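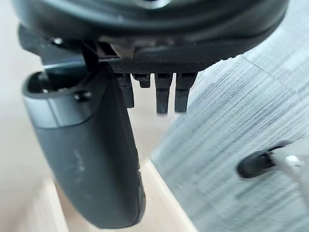
# Will it do the washing-up yet?

My mum rang while I was on the train to see the robots, and her only question was whether one of them could do a fitted sheet. I promised to ask. I've been promising her a robot since I was nine, when I built one from a biscuit tin and told her it would do the hoovering (it did not do the hoovering), so I felt I owed her a proper answer.

The workshop belongs to a small outfit called Woltow, up two flights of stairs behind a tile showroom. They don't build the arms themselves. They buy them in and spend their days teaching them dull jobs: picking things up, putting things in other things, closing lids, wiping down a worktop. Cremilda Godoy runs the teaching side, and she met me at the door with a tea towel over her shoulder.

"Everyone wants to see the folding," she said. "Come and watch it put a mug away first."

So I watched it put a mug away, and I loved it! The arm came down slowly, had a bit of a think, closed on the handle, lifted, and set the mug on a shelf with a little click. I clapped. Then Cremilda turned the mug so the handle faced the wall and asked for it again, and the arm went to the same spot, pinched at nothing and stopped there, looking (I swear) embarrassed. The third go was fine. It had found the rim instead.

That's the state of things, more or less. One particular mug in one particular place has been doable for years. What Woltow is after is any mug, anywhere, next to a pile of post and half a banana, and for that the machines need practice in quantities that made me want a lie down. The mug job had 1,000 practice runs behind it before they let a visitor near it. The towel folding is on 2,000 and Cremilda still won't show it to people before lunch.

A lot of it comes down to fingers. I'd pictured rubbery human hands, but most of what I saw in the workshop was two stiff fingers that open and shut, and it's amazing how much you can do with that. Try it at home with a pair of kitchen tongs. I did, that same evening. I unloaded the cutlery basket, opened a bread bag, made a truly awful job of a pillowcase and gave up completely on a jar lid. My fingertips tell me when something's slipping long before I see it, and the tongs told me nothing at all.

Down on the shop floor it's a happier story. Cremilda sent me across town to Gomberg, who pack bathroom fittings, where two arms have been filling cartons since January. The parts come in on a belt, the light never changes and there's no cat. The shift lead, a cheerful man called Urbańczyk, told me they'd needed rescuing 201 times in the first month, mostly over bags that stuck together. He'd kept a tally on the back of a delivery note. These days he mostly forgets they're running, and the people who used to fill those cartons have moved to checking returns, which he says they prefer. I only spoke to one of them, and she said the returns desk was nearer the kettle.

Would I have one at home? There's a firm called Breser taking names for a kitchen model, and I'll admit I got as far as typing in my postcode. Then I looked round at my own kitchen, with the colander on top of the toaster and the drawer you have to lift and kick, and closed the laptop. I'd have to tidy up for it first.

I did ask about the fitted sheet before I left Woltow. Cremilda laughed for quite a long time, then she called over to the back room and somebody in there laughed as well. I rang Mum from the platform and told her not in the next few years. She said that was fine, she'd never been able to fold one either, and did I want to come for my tea.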